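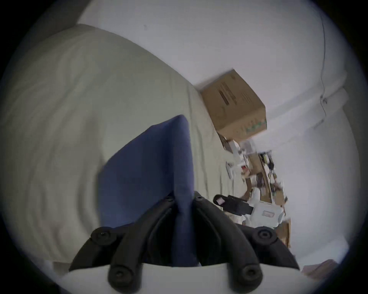

手持夹爪挑手指，我的建议是先拿软的东西试，硬的放到后面。杯子、积木、螺丝刀这类东西，随便什么手指都能夹起来，试一下午也看不出谁好谁坏；一块布往床上一摊，毛病马上就出来了。弯指这一款，两根手指从白色壳体里伸出来，弧线往里收，两个指尖几乎碰到一起，蓝色布料的下半截就掖在两指当中。弯指的好处和麻烦都在这个弧度上：布能被兜住，可是指尖以外的地方到底有没有碰到布，手上不太感觉得出来。还有手指上那几颗圆头螺钉，就露在面上，布料稍微松一点、毛一点，开始之前一定要顺着摸一遍，后面我会讲怎么摸。

写这篇的起因，是我上个月帮 Hrefna Kárason 挑一套双手用的手持夹爪，她要录叠衣服的示范。我们俩在电话里讲了三个晚上，越讲越乱，最后我说算了，我把自己平时怎么比的从头到尾写下来，你照着做一遍，做完咱们再聊。写着写着就长了，索性放到网上来。要是您也正对着两三副手指拿不定主意，泡杯茶，慢慢看吧。

先说明一下，我比的是两副手指：Tetwood 的弯指，和 Schwaiger 的直指。手柄和控制盒用的是 Stolalmont，录像和对时间用 Ullwood 这个小软件。您手上的牌子不同也没关系，步骤都是通用的，有些按钮的名字换一换就行。

要准备的东西

两只手持夹爪，左右各一只，手指可以拆换。
一块大一点的布，一件旧衣服。颜色和床单要有差别，不然回看录像的时候布边在哪里都找不着，我吃过这个亏，灰布放灰床单，一整段白录。
一张铺好的床。桌子也可以，但是桌面太滑，布会跟着手指跑，和真正在床上叠衣服是两种手感。
内六角扳手一套，软毛刷一把，美纹纸胶带一卷。
纸和笔。我知道 Ullwood 里可以打标记，可两只手都占着的时候，旁边放张纸，放下夹爪随手划一道，比什么都快。

第一步 装手指，摸一遍

把手指装上去，螺钉先拧到刚刚吃住，手动开合几下，让它自己找正，再对角拧紧。一上来就拧死一颗，另一颗多半会别着劲，夹东西的时候两个指尖一高一低，您还以为是布的问题。

拧好以后，拿一小块旧丝袜套在食指上，从指根往指尖慢慢滑。哪里有毛刺，丝袜马上就会挂住。螺钉头的边缘、指面的接缝、凹槽的拐角，这三个地方多滑几次。我那副弯指右边有一处接缝挂丝，用细砂纸轻轻带了两下就好了。砂纸千万别用粗的，指面磨花了，摩擦变了，前面测过的就全不算数了。

第二步 通电，配对，歇一会儿

两只手柄先左后右开机。我这套是等左边连上了再开右边，两只一起开偶尔会认反，左手一捏右边合上了，第一次碰到真能把人吓一跳。连好以后别急着干活，空手开合几下，看看 Ullwood 的曲线是不是跟着走，回到全开位置的时候有没有归零。

归零这件事我多啰嗦两句。曲线停在零上面一点点，看着无伤大雅，等您录完一个下午回来裁数据，会发现每一次“松开”都没有真的松开过。重新校准只要半分钟，省不得。

说到重量，我把手柄连同一副手指放到厨房秤上，是987克。单手拿着不觉得怎么样，双手平举，前十分钟也挺好，再往后手腕就开始往下坠了。所以我每录一小段就把手放下来甩一甩，喝口水，和 Oranuch Sitthichai 学的习惯（她教过我好多东西，这一条最管用！）。

第三步 提布

先做提布，后做叠。提布最简单，也最能看出手指咬得牢不牢。做法是这样：布平铺在床上，左右手各夹一个角，一起往上抬到胸口的高度，停三秒，轻轻抖一下，再停三秒，放下。抖的幅度要小，像抖掉毛巾上的面包屑那样。

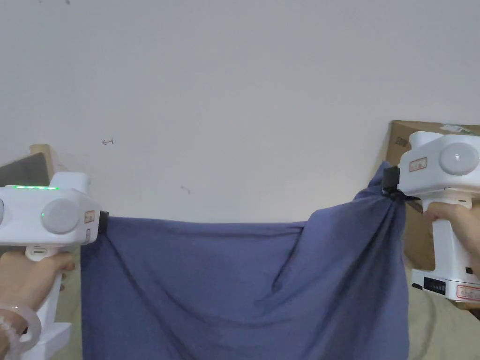
提布最要紧的是看两边夹进去多少布。夹得少，受力就集中在一个小点上，布容易滑；夹得多，牢是牢了，可布角的位置就说不清，后面对折会歪。两只手很难夹得一模一样，像这一把，左边的黑爪只捏着布的左上角，右边却攥进去一团褶子，位置也抬得高些，于是斜斜的皱痕就从右边那个角往中间散开去。看到这种放射状的皱痕，不用量也知道哪边夹多了。放下来，重新铺平，夹多的那边往布角外面退一点，再提一次。

我给每副手指各提了33次。中间掉了、滑了、抖散了都记下来，但是不补做，补做的话您会不自觉地越做越小心，数字就漂亮得不像样。Tetwood 弯指掉了13次，大多出在抖的那一下；Schwaiger 直指掉得少，我那张纸上的划痕一眼就看出差别。不过先别急着下结论，弯指在后面的叠法里又扳回来一些。

还有一件小事，提布的时候后面最好是一面素一点的墙。花墙纸、挂着的画框，回看的时候都会跟布边搅在一起，眼睛累得很。我通常把床边能挪的东西挪开，实在挪不动的就随它去，别为了这个耽误一上午。

第四步 叠

叠衣服我用最笨的办法，长条对折。衣服横着铺，先把靠墙的那条边理直，两只夹爪从左右两头往里伸，夹住，往自己这边带，放下，压一压。顺序固定下来，每一次都一样，比较才有意义。

动作可以拆成四拍，心里默念就好：伸，夹，带，放。初学的人最容易在“夹”和“带”之间抢拍子，手指还没合到底，胳膊已经往回走了，衣服中间就会堆起一坨。碰到这种情况，别用指尖去拨，越拨越乱。整个放开，手退出来，把两头轻轻往外拉平，再重新夹。

直指在这一步的长处是贴得住床面，指垫可以平平地压下去，贴着床单伸到布底下也比较顺。短处是它碰到床单的褶子会顶住，把床单一起夹起来。床单原来就不平的话，先用手掌从中间往四周抹一抹，不用抹得像酒店一样，能让手指滑过去就行。

弯指呢，伸到底下去要费点劲，得把手腕转一个角度，让指尖先着床。可是它一旦兜住了，往回带的时候布不容易从侧面溜走，厚一点的衣服尤其明显。我拿一件旧卫衣试，弯指做得比直指干净，薄T恤就反过来。

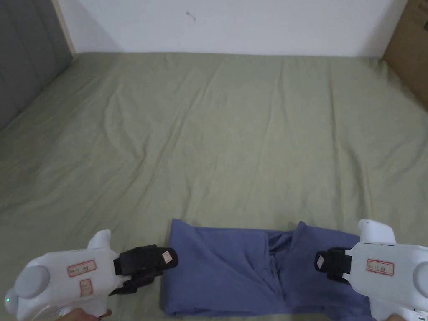

左右两只夹爪一定要装同一种手指吗？
最好装同一种，至少第一轮比较的时候要这样。左右混装以后，布滑掉了您分不清是手指的缘故，还是自己左手本来就比右手弱。等两副都单独测完了，再混着装来玩，我自己现在反而喜欢左弯右直，那是后话。

指垫要不要擦？
每换一件布料擦一次，用拧干的软布就够了。酒精我不太敢用，有的指垫擦完会发涩，要放一夜才恢复。

手抖怎么办？
胳膊肘靠着肋骨，脚分开站，床太低就跪在垫子上做。咖啡放到录完再喝，这条我写给自己看的。

第五步 换手指，换人，再来一遍

第一副做完，拆下来，装第二副，从第一步重新走。我知道很烦，尤其是摸毛刺那一段，但请您一定再摸一次。拆下来的螺钉按位置贴在胶带上，旁边写左外、左里这样的字，免得装回去长短对不上。

两副都做完以后，如果身边有别人，请他也做一轮。手大手小差别大得出人意料，Oranuch 的手比我小一圈，握手柄要往上挪一点才够得到扳机，她挪上去之后手柄的重心就跑到下面去了，反倒稳。她用弯指掉得比我少得多，于是我又把自己的握法改了改，后来的几次也跟着好起来。所以要是您觉得哪副手指特别不听话，先换个握法试试，别急着退货。

换人的时候，手柄侧面和正面的标签别撕，也别让手指老蹭着。我习惯在手柄上贴编号，左右用的标签大小一样，贴的位置也一样，录像里一晃而过也认得出是哪只。

第六步 对时间，裁数据

我用 Ullwood 录下来的那一个下午，导出来是2,976帧，听着吓人，裁掉休息和重铺布的部分，真正有用的还不到一半。裁之前先对时间。我的办法土得很：每段开头，两只夹爪空着同时合一次，在画面里找到合上的那一刻，再到曲线上找那个尖，把两边对齐。结尾再合一次，看看尖还对不对得上。要是开头对得上、结尾对不上，说明中间有丢帧，那一段就放到一边，先不要拿来比。

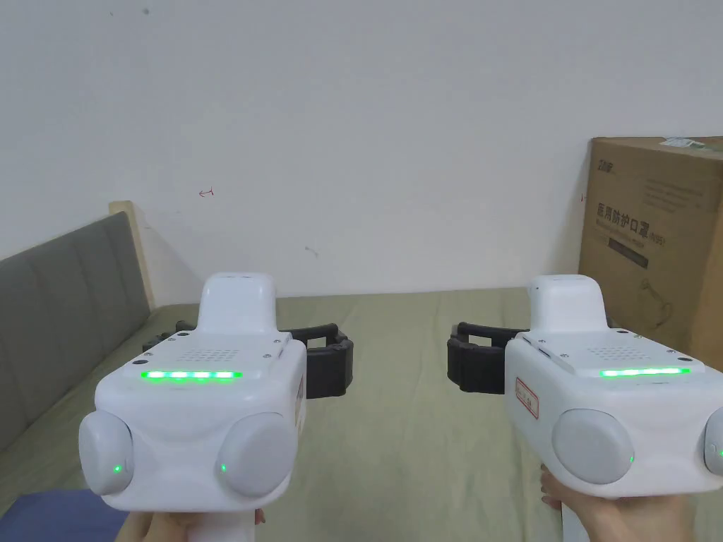 灯和指示灯的一点经验

开录之前我都会低头看一眼两只手柄上的绿灯带。在我这套 Stolalmont 上，两边都亮稳了我才开始念拍子；只要有一边在闪，我就放下来等，等不到就重新配对。别的牌子灯语不一样，说明书翻出来看一眼，抄在胶带上贴在控制盒边上，比每次去翻要强。

房间的灯，尽量从上面或者正面来，要匀。侧面一盏台灯打过来，布上的褶子会显得特别深，看着像没叠好，其实手摸上去是平的。我有一次星期二下午录到一半太阳出来了，后半段的布整个变了颜色，只好把窗帘拉上重来，那天晚饭都晚了。

屏幕亮度也调低一点。控制盒放在脚边的话，余光里老有个亮的东西，人会忍不住去看，一看手就歪。

怎么填那张纸

我的纸分四栏：手指、布料、动作、结果。结果只写三种，成、滑、乱。成就是按拍子做完了；滑是布从手指里出去了；乱是没掉，但是堆成一团，得重来。刚开始我写得很细，什么“稍微有点歪但还行”之类的，写了一整页，过一个礼拜回头看，自己都不知道什么叫还行。三个字够用了，有特别的情况写在背面。

背面倒是可以尽情写。我背面写过“弯指夹领口，标签刮到”，后来发现凡是有缝线标签的衣服，弯指的凹槽都容易勾住标签的角。解决的办法是把领口朝外放，不去夹那一头。直指没有这个毛病。

最后选哪副

薄的、平的、要求边对边对齐的，我会拿 Schwaiger 直指。厚的、软塌塌的、提起来就想跑的，我拿 Tetwood 弯指，握得高一点，抖的时候轻一点。Hrefna 看完草稿以后定了直指，她录的多是T恤和枕套，合情合理。她还问能不能把弯指先借她用到九月，我说可以，螺钉一颗不许少。

如果您试出来的结果和我相反，也很正常，布不一样，手不一样，床单都不一样。欢迎写信告诉我您用的是什么布、怎么握的，最好把那张纸也拍给我看看。我下一篇打算写毛巾，毛巾比T恤难缠多了，毛圈会往凹槽里钻，我现在还没想好该用什么刷子清。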